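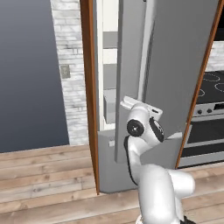

White arm, grey fridge, door open.

Come and be in our October street style zine!

Hello! I'm Safta Pană and I make Multine, a small printed zine about what people in Kovville wear on ordinary days. I'm after people for the next issue and I'd love you to think about it, even if (especially if) you've never been photographed for your clothes before.

The theme is hand-me-downs. Your nan's car coat, your brother's football shirt from when he was twelve, a skirt you've let out and taken in again so often that the waistband is mostly thread. I don't mind about labels, and I really don't mind about size or age — last issue's oldest sitter wore her late husband's waistcoat over a nightie and it's my favourite page we've ever printed.

You'd need to bring 2 outfits, both with at least one piece that used to belong to someone else, and have a bit of a natter with me about where it came from. I record that on my phone and type it up, and you get to read it before it goes anywhere. Shoes matter more than people think, so please bring the ones you'd wear with it.

We shoot on a Wednesday, from 4pm until the light goes, in the yard behind Brinoso on Hollmann Street. There's a loo and a mirror and a rail for your things, but no proper changing room, so a long coat or dressing gown is handy. Each sitting takes 42 minutes if we don't get chatting. We will get chatting.

I can pay £42 each plus your bus fare, and you'll get two copies. The print run is 300. Under-18s are welcome with a parent there.

To put yourself forward, drop a note in at the Brinoso counter marked Multine, with your name, a phone number and a few lines on the piece you'd wear. A snap of it on a hanger is fine — please don't iron it specially.

Safta x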